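Where does the teach pendant live during unattended bin picking runs?

Forum: Cell Setup and Safe Practice

jkrishnan_cells
We're rewriting the bench rules for our picking cells and I'd like to hear how other shops handle the pendant. Current draft says the pendant hangs on its hook outside the reach of the arm at all times, and whoever starts the run stands within one step of it. Half the team thinks the hook rule is too strict for a small arm working in a tray. They want it lying on the bench next to the bin so they can get to the red button without turning around.

Arm is a small collaborative one, mixed objects, force limits on. Runs are 35 minutes and then somebody resets the bin.

dvarghese
On the bench is a bad habit. First, the pendant ends up inside the arm's reach, so you are putting your hand into the working area to stop the thing that is moving in the working area. Second, it has a cable, and the cable gets under stuff.

We require a separate stop button fixed to the table edge on the operator side. The pendant can be wherever it likes after that, as long as it's out of reach of the arm.

tillov_bench
Disagree in part. A fixed stop is good and you should have one. But if the pendant is hung two steps away, people stop using it for what it's for. They jog the arm from memory, or they let a bad approach play out because they don't feel like walking. I'd take a pendant on the bench over a pendant on a hook that gets ignored.

What does your risk assessment say? If it's written for a person standing at the bench with speed limited, the hook rule may not be doing anything.

jkrishnan_cells
Risk assessment says "pendant accessible to operator." It doesn't say where. That's most of the reason we're arguing.

I'll put one of ours up so we're talking about the same kind of setup. Bin clamped down, mixed items in it, arm coming in from the side.
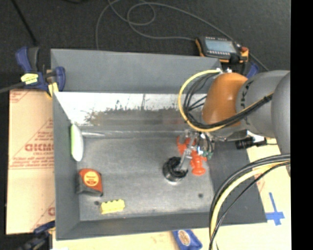 The draft has 16 items and the pendant is only one of them. The others people keep pushing on are cable slack at the wrist, how the bin is fixed, and what is allowed to be in the bin. I'll paste those as they stand.

4. Cables on the arm are tied so that no loop can catch on the bin wall or a clamp at any programmed pose. Check at the extremes of travel before the first run.
5. The bin is held by clamps. Clamps are checked by hand at every reset. No clamp handle may stand above the rim on the side the arm enters.
6. Objects come from the approved set only. Anything with a spring or a blade is left out.
7. Nothing loose is stored on the bench within reach of the arm.

dvarghese
Item 7 already answers your pendant question, unless you don't consider a pendant loose. I would. Also there's a tape measure in that bin. Is that in the approved set? Because item 6 says no springs.

jkrishnan_cells
It's in the set. The set is older than item 6. So one of them has to change and I don't know which yet.

itsuki_y
Keep the tape measure and fix the wording. The thing you're worried about is stored energy, so say that. We wrote ours as "no object that can release stored energy when gripped, dropped or crushed" and then tested each item by hand. A locked tape passed for us. An unlocked one didn't, so ours get the lock set and a strip of tape over it.

On cables, I'd be stricter than your item 4. Loops at the wrist are the thing I'd fix before anything else in that setup. Slack is needed for wrist rotation but it should be guided back along the forearm with sleeves. The big loops tend to find the corner of the bin sooner or later.

tillov_bench
Sleeves are fine until somebody has to swap a gripper. We tried full sleeving and changeover went from 16 minutes to 51. People started leaving the sleeves off, so we were worse off than before. Two hook and loop straps per segment, and a photo of the correct routing on the wall. That was enough for us.

itsuki_y
51 minutes sounds like the wrong sleeve. The zip kind comes off quickly.

tillov_bench
It was the zip kind.

ifeoma_a
I do the audits at our place so I look at these lists a lot. A few things.

Item 5, "checked by hand at every reset," is good but you need to say who and where it's recorded. If there's no box to initial, I can't tell a checked clamp from an unchecked one.

Item 4, "at the extremes of travel," needs a slow speed stated. People do the check at run speed and miss the snag.

Item 7, I agree with Divya. A pendant on the bench is a loose object. If the team wants it close, mount a cradle on the front of the table below the work surface. Then it's within arm's length of the person and out of reach of the robot. That covers the people who want it close and the people who want it hung up.

Also add something on floor cables. Pendant leads and sensor leads should go in a cover wherever somebody stands or walks. It's missing from what you pasted.

jkrishnan_cells
Floor cables are item 11, I didn't paste it. But it only mentions power leads so I'll widen it.

The cradle is a good idea. Would you still want the separate fixed stop?

ifeoma_a
Yes. The pendant can be unplugged, dropped or in someone else's hand. The fixed one stays put. Test both before the first run and write it down.

tillov_bench
I can live with a cradle. I still think one step is an odd thing to put in a rule. Say "within arm's length" and be done.

jkrishnan_cells
Changed to arm's length. Revised draft goes to the team on 10/19/22 and I'll post whatever they send back on item 6.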